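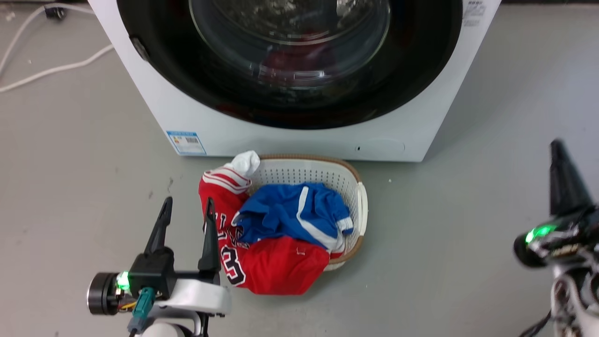 Progress on the Plutcombe school clothing exchange has been steadier than I dared hope when I wrote to you in the spring, and I'm so pleased to be able to share it. We opened the doors properly in August, with families coming in for sweaters, gym kits and winter coats ahead of the new term, and by the end of the month 319 items had gone out to new homes. Everything donated is washed before it goes on the rails, dark things in one load and light in another, and a front-loader with a good big round door makes short work of a heap of school sweaters (coats are another story, and I'll come to those).

Your grant was to cover rent, rails and laundry costs through the first year. The rent on the Lai Street room is paid up to the end of December, and the landlord has kindly let us have the back cupboard as well, so the out-of-season things finally have somewhere to live. We have 8 rails in use. Two came secondhand from Skella when they refitted their shop, and that saved enough to buy a decent steamer, which I hope you'll agree was within the spirit of the budget!

Now, coats. The padded ones take forever to dry and we fell badly behind in the last week of August, so a good many weren't out when parents came asking. Tin-yau Tam has worked out a rota with the launderette on Jullier Road, where we can use the big dryers on quiet mornings for $60 a month. I'd like to move that amount over from the printing line, where we have spent very little, and would be grateful for your okay before the weather turns.

We are still short of shoes in the larger sizes, and of anything at all for teenagers, who tend to wear their clothes right through. A letter has gone home with the middle school students and the first few bags have started to come in.

The receipts and the month-by-month spending sheet will follow by mail. Do come and see us if you're passing; we're open two afternoons a week and the kettle is always on.

September 15, 2019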